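Will a robot wipe up my coffee any time soon?

10 October 2020

My friend Stuart Mapplebeck has been promising me a robot butler for years now. He reads every press release that comes out of Plurner and Kanaan, forwards them to me with way too many exclamation marks, and every time I write back with the same question – can it clean a tray with a cup of coffee still on it?

I'm not being mean! I love this stuff, and I've watched the Rostik demo from March at least seven times (the one where the arm stacks boxes all day long and never gets bored). But a box is a box. It has corners and it stays the shape you left it in. A cloth has a new shape every time you touch it, and the coffee has opinions of its own if you bump the cup. 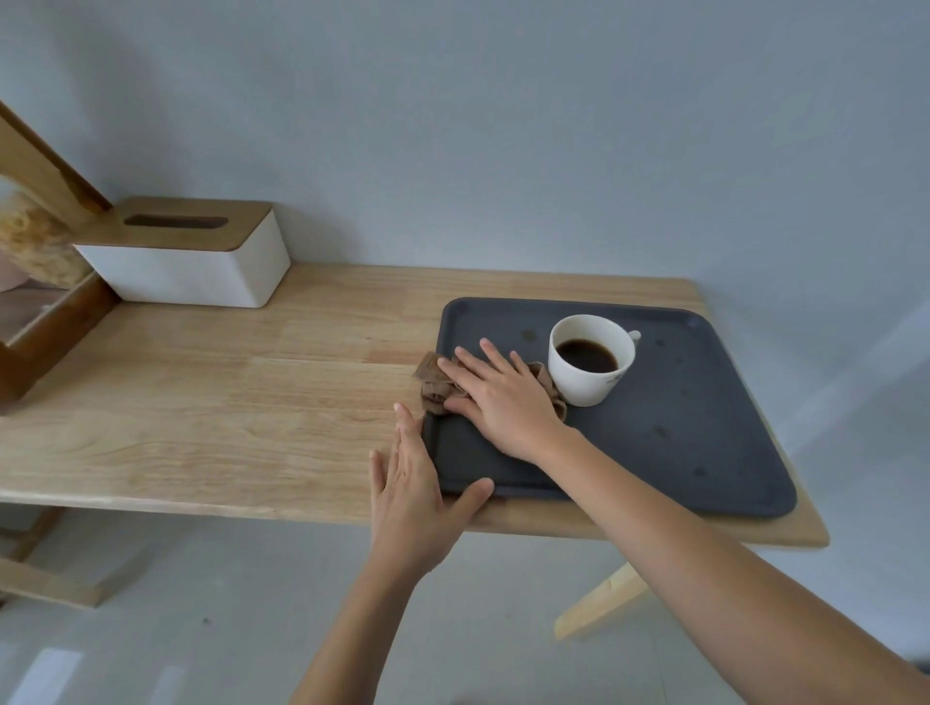
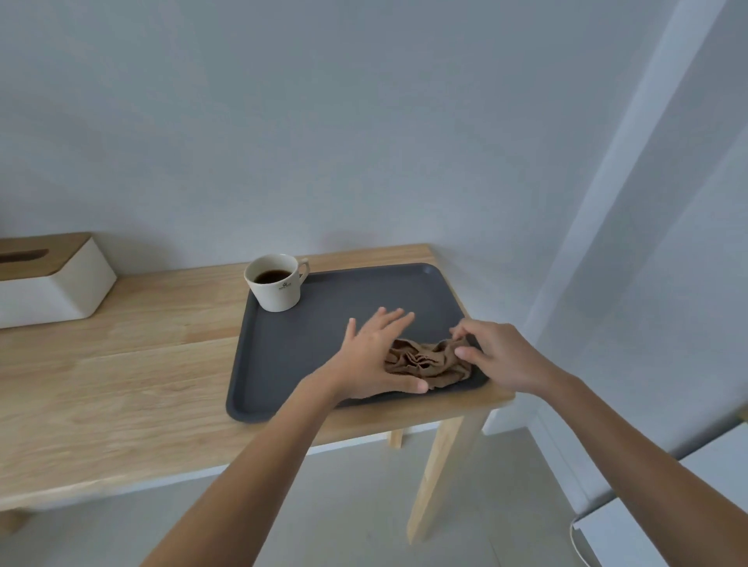
Think about how little attention you pay to a job like that. One hand holds on to something, the other one wipes, and then they swap without being asked. You press hard enough to pick up the spots but not so hard that the whole tray goes skating off across the table. You know where the cup is even when you're looking at the cloth. I can do it while arguing on the phone with my sister in Brarville, and I'm no athlete.

Stuart says it's all a matter of practice, that you show a machine the same chore up to 1000 times and it gets the idea. Maybe so. My nephew got the idea in about an afternoon, though he did want paying for it.

So my bet with Stuart is four years. If there's something on sale by then that can wipe a tray in my kitchen, full cup and all, I'll buy him dinner and let the robot clear the table. I'd pay 300 dollars for it tomorrow. He thinks I'm cheap, and he's probably right about that too.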